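4.3 Ensaio comparativo de garras: preensão de talheres e disposição da mesa

Esta secção aplica-se às células de dois braços equipadas com o controlador Brevance 786 e com um dos pares de dedos fornecidos, Tirum 2 ou Tirum 5. O procedimento deve ser executado integralmente com um par de dedos antes da montagem do outro. Os resultados obtidos com pares diferentes em cada braço não são comparáveis e não devem constar da ficha de ensaio.

4.3.1 Verificação da preensão

1. Coloque o controlador em modo manual e selecione o perfil correspondente aos dedos montados.
2. Abra a garra por completo e confirme no ecrã que a abertura lida coincide com a do perfil.
3. Posicione o talher sobre a superfície de trabalho, com o cabo voltado para a garra.
4. Feche a garra a baixa velocidade e mantenha a preensão durante 3000 ms.
5. Observe a imagem da câmara de punho e registe o alinhamento.
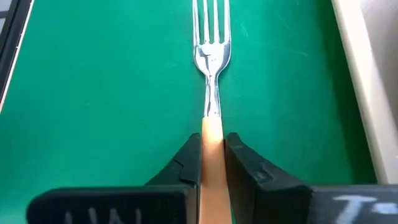

O critério de aceitação refere-se ao eixo da peça em relação ao eixo da garra. Os dedos devem fazer contacto de ambos os lados do cabo. No caso do garfo, a preensão faz-se na parte revestida cor de pêssego, abaixo do colo metálico, com os dentes voltados para o lado oposto ao da garra. Se a peça rodar durante o fecho, repita a partir do passo 2 e anote a ocorrência na coluna "Desvio".

Nota: as superfícies metálicas polidas produzem reflexos que podem perturbar a deteção de contornos. Ajuste a exposição da câmara de punho antes de alterar os parâmetros de força.

CUIDADO: não introduza as mãos entre os dedos da garra com o controlador em modo automático, ainda que o braço se encontre imóvel.

4.3.2 Disposição dos objetos

6. Recolha ambos os braços para a posição de espera.
7. Disponha os objetos conforme a ficha e verifique a passagem dos cabos junto aos punhos.
8. Aproxime os braços, com as garras abertas, e adquira a imagem de referência da câmara fixa.

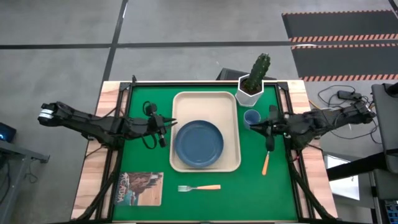
A imagem de referência é utilizada em todas as repetições do ensaio, pelo que a disposição deve ser reposta com rigor quando se muda de dedos. Os dois braços aproximam-se de lados opostos da mesa. O tabuleiro bege fica entre ambos, com o prato azul junto ao rebordo esquerdo, e o garfo é colocado na horizontal abaixo do tabuleiro, com o cabo para a direita. O vaso com o cato permanece ao fundo, fora do percurso previsto para o prato. Qualquer deslocação acidental de um objeto obriga a nova aquisição.

Nota: o operador deve confirmar que nenhuma garra oculta a cabeça de um talher na vista fixa. Quando tal suceder, recue o braço correspondente e repita o passo 8.

4.3.3 Objetos finos

9. Selecione o perfil "Vareta" e reduza a força de fecho para o valor mínimo admitido pelo perfil.
10. Segure a vareta de madeira com a garra inclinada para baixo e mantenha a posição até à estabilização da leitura.
11. Compare a leitura de força com a obtida no passo 4 e transcreva ambas para a ficha.
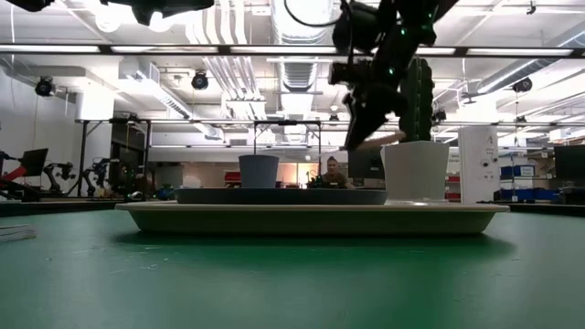

4.3.4 Registo e encerramento

12. Guarde as imagens de punho e da câmara fixa na pasta do ensaio, com a designação do par de dedos utilizado.
13. Leve os braços à posição de repouso e desligue a alimentação das garras antes de desmontar os dedos.
14. Entregue a ficha assinada à responsável pela validação, Seija Lehtinen, ou, na sua ausência, a Hefin Sayce.

As fichas sem indicação do perfil selecionado são devolvidas ao operador. Para a substituição dos dedos, consulte a secção 4.4.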